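双臂分拣台误抓透明件，展示架两度被碰倒后停用检查

（本刊综合消息）九月里，实训楼二层那张棕色台面的双臂分拣台出了一点不大不小的岔子，所幸没有伤到人，损失也有限。不过，负责这套设备的斯基尔科夫斯卡（Skirkovska）自动化实训中心还是把它当成一件正经的安全事情来办，停了机，贴了告示，也把经过原原本本写了出来，供各兄弟单位参考。编辑部读过以后觉得很值得转述给大家，尤其是那些手边也有机械臂、也常常要跟透明物件打交道的朋友们。

事情要从这项练习本身说起。分拣台上有左右两条白色机械臂，各带一只黑色的两指夹爪，日常的任务是把台面上的杂物一件件收进一只青蓝色的方盒里。瓶子、小零件一向都做得顺顺当当，难的是几件透明的亚克力制品。这种材料大家都熟悉，正面看过去几乎什么也没有，只有板边上会亮起一道道白线，灯光稍微换个方向，亮线的位置就跟着变。人眼尚且要凑近了看，视觉系统犯起难来也就不奇怪了。

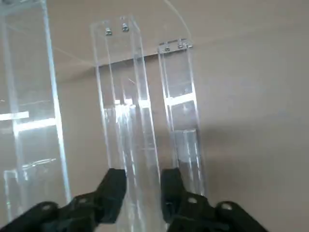
按照中心的值班记录，当天下午开始的是一轮连续测试，计划抓取175次。前面大半程都很平稳，在场的同学们还商量着要提前收工呢。到了后段，右臂在靠近一只亚克力展示架的时候，把板边的反光认成了架子的边界，两指合拢的位置偏出去10毫米，没有夹住立柱，倒是用指尖把架子往旁边顶了一下。架子晃了晃，侧着倒在台面上。

如果到这里就停下来，那也不过是一次寻常的抓空。麻烦的是，控制程序没有收到“失败”的信号。夹爪合拢到设定的宽度，程序便认定东西已经在手里了，于是照常抬臂、转腕，往方盒那边送。操作员塔尔莫·瓦赫尔（Tarmo Vaher）当时站在控制台旁边，见势不对，立刻按下了暂停。

“暂停是按了，可暂停和急停是两回事，这一点我们平时讲得还不够。”他后来在情况说明会上这样讲，语气里很有些懊恼，“它把手上那一小段动作走完了才停。就那么一小段，又碰了一回。”

第二回碰得比第一回还重些，架子的一端磕在了方盒的前沿上，听着挺响的。大家这才拍下急停，两条手臂就地锁住，谁也没有再伸手进去。从第一次偏抓到设备完全停稳，记录上写的是60秒。一分钟说长不长，可在场的人都说，那一分钟过得真是慢极了。

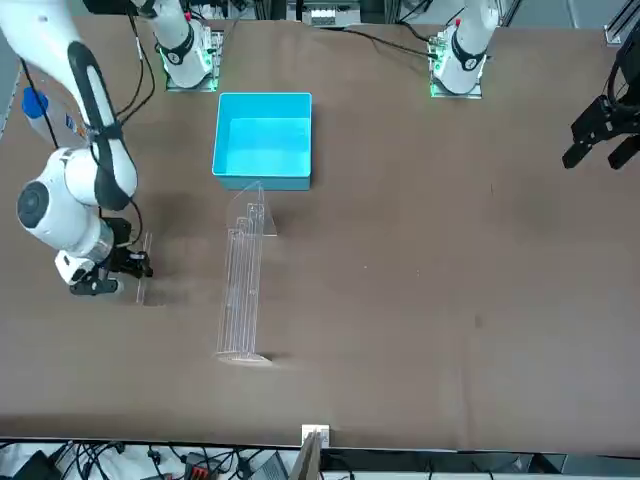

第10期

检查由格温利安·尼古拉斯（Gwenllian Nicholas）牵头。她是中心请来的安全顾问，做事细致，人也和气，到了以后先请大家坐下喝口水，再一个一个地听各人讲当时站在哪里、看见了什么、手放在什么地方。她特别表扬了一件小事：架子倒下以后，有位一年级的同学下意识地想去扶，被身边的雷杰普·科赞（Recep Kozan）一把拉住了。机械臂还通着电、程序还在走的时候，工作范围之内的东西倒了就让它倒着，这条规矩墙上贴了很久，真到用的时候有人记得，实在是叫人宽慰。

查下来，问题大致出在几个地方。首先是光。台面前些日子加过一盏侧灯，本意是让瓶子上的标签照得清楚一些，结果亚克力板的边缘也跟着亮了起来，隔板上的横向亮带尤其明显，被识别模块当成了可以下手的轮廓。其次是判断抓取成败的办法太省事，只看两指之间的宽度，没有去看受力。细的透明立柱和空气之间，差的就是那么一点点数值，阈值设得宽了一些，便分不出来了。最后是前面提到的暂停按钮，它的响应方式沿用了旧版控制软件“凯里斯”（Kairys）的设置，要等当前一段轨迹走完才生效，而操作手册里对此只有半行字，夹在讲快捷键的那一页上，也难怪大家都没留意。

至于那只展示架，检查时仔细看过，插槽和板面都没有裂，一个角上添了道细痕，不妨碍使用。方盒也好好的。右侧夹爪拆下来做了校准，指尖的橡胶垫顺便换成了新的，旧的那副其实早就该换了。

停用期间，中心和设备维护方埃尔纳德（Ernard）一道做了些改动。侧灯已经撤掉，改用从上方打下来的漫射光；夹爪加上了受力判断，宽度和受力两项都对得上，才允许抬臂；暂停键改成即按即停，旁边另贴了一张大字说明，急停的位置也重新用黄色胶带圈了出来。遇到透明物件，接近速度一律放慢，头几遍必须有人守在急停旁边。这样一来，单次抓取所花的时间自然要长一些，课时安排得跟着调整，梅丽凯·泽内（Merike Dzene）老师已经把新的课表发到各班了，请同学们以新课表为准，旧的那张就不要再看了。

改动做完以后，分拣台先恢复了瓶子一类物件的练习，展示架仍旧平放在台上，暂时不列入抓取名单，只作为识别模块需要绕开的物体。
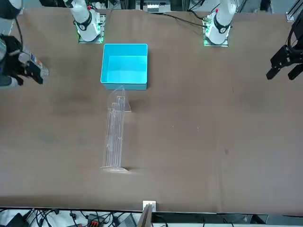 恢复的头一天，每一步都走得很慢，来看的人倒比往常还多些，连楼下焊接班的师傅们也上来站了一会儿。科赞守在急停旁边，一上午没怎么挪过地方，午饭还是同学替他打回来的。上午的练习没有再触发报警，下午照例断电，检查线缆和接头，两条臂的底座螺栓也重新紧了一遍。

中心负责人鲁塔·罗济泰（Rūta Rozīte）在给全体学员的信里写得很恳切。她说，设备出了差错并不丢人，差错出了以后藏着掖着才让人不放心；她也请大家往后看见任何一点不对劲，哪怕只是夹爪合拢的声音跟平时不大一样，都随手记在台边的本子上，字写得潦草些也没关系。信的末尾她还谢过了当天在场的每一位同学，名字一个一个都列了出来。

透明件的抓取什么时候重新开放，目前还没有定下日子，要等受力判断的数据再攒一攒。同样的识别模块，普罗尔尼卢拉（Prornilura）校区的实训室也在用，那边已经收到通报，正在自查灯光和暂停设置。其他单位如果用的是旧版控制软件，也建议先在手臂周围清空的情况下按一次暂停，看看它究竟是马上停住，还是要把手上那段走完。

情况说明的全文可以在中心一楼服务台索取，想去参观分拣台的读者请提前同服务台约好时间，进门后站在黄线以外，长头发的朋友请把头发扎起来，宽松的围巾也请先收进包里。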